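I've moved nine times as an adult, and every time I've landed in a new place I've spent the first week feeling like a guest in somebody else's kitchen. So when Lorna MacLeish wrote to ask how I go about getting to know a town, and could I please write it down for her before she leaves for Lennox in October, I said yes before I'd thought about how long it would take me. (Lorna, it took me a while. Put the kettle on.)

What follows is written for a visit of a week or more, or for a move. If you only have a weekend, do the first two parts and go have a nice dinner.

## Before you leave home

Pick one neighborhood and learn it on paper. You don't need the whole city. When I went to Brerkesum I printed a map of the streets near my rental and marked four things on it in pencil: a grocery store, a pharmacy, a bus stop and somewhere to get breakfast. I folded it into my coat pocket and it stayed there the entire trip, getting softer and softer. Yes, I had a phone. My phone also had a dead battery the evening I got in, and I've never been so fond of a piece of paper!

Then look up three small habits of the place. I always want to know:

- whether you pay on the bus or before you get on
- what time people eat supper, and when the kitchens close
- what you're supposed to say when you walk into a shop

That last one matters more than you'd think. In Brerkesum people say good morning to the whole room, the customers included, and I spent two days walking into the bakery in silence and wondering why everyone looked a little hurt. Marijke Prins, who rented me the apartment, finally took me aside and explained it very kindly, and from then on I was practically singing when I came through the door.

## The first day

Don't go sightseeing. I know, I know. You've paid for the ticket and you want to see the cathedral, but the cathedral will wait, and you're tired and probably cranky. Do this instead:

1. Drop your bags and open a window.
2. Walk around your own block once, slowly, in one direction.
3. Walk around it again the other way. You'll be surprised how different it looks.
4. Buy something small you need, like milk or soap.
5. Eat early and go to bed at a normal local hour, even if you lie there blinking at the ceiling.

Step four is my favorite. Buying soap means finding a store, reading some labels, standing in line and handling the coins, all for something that doesn't matter if you get it wrong. I once came home with dish soap and washed my hair with it for a week. My hair was very clean.
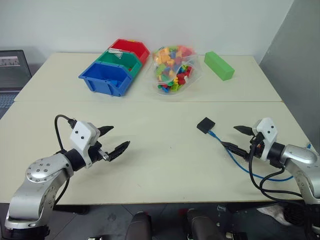 Go back to the same store the next day if you can, and at the same time of day. The person at the register will very likely be the same one, and by the third visit you'll get a nod. I can't tell you how much good a nod does when you haven't had a real conversation since the airport.

## The rest of the week

Now you can start going farther out. I like to add one new direction each day, starting and finishing at my own front door. Take the bus to the end of the line and walk part of the way back, with a snack, and with the number of the return bus written on your hand or your map. In Ploltley I rode the 494 out past the reservoir this way and got off in a village where Torquil MacKinnon was selling plums from his front step. He gave me directions back that were wrong in every detail, and a bag of plums - and I'd still recommend the trip to anyone.

Keep a page of notes as you go. Mine are not pretty. They say things like "blue door = shortcut" and "do NOT order the soup." Write down street names the way they sound to you as well as how they're spelled, so that you can say them to a driver.

Somewhere in the middle of the week you'll most likely have a bad afternoon. Everything will seem rude or too loud, and you'll want your own couch. Plan for it! I keep that afternoon free and spend it with a paperback and whatever the local version of toast is. My friend Blair Farquharson goes to the movies, and he says it doesn't matter if he can't follow a word.

## If you're going back to a place you used to know

This is the one that catches people. I lived in Lennox for years, and when I went back I skipped every step on this page, sure that I knew my way around. The diner had become a bank, the one-way streets had switched, and I stood on my old corner asking a teenager where the post office was. So please, Lorna, walk around the block both ways there too. Buy the soap. Alasdair Niven still has the hardware store by the bridge, and if you tell him I sent you he'll draw you a map on the back of a receipt. His maps are excellent, although he puts north at the bottom.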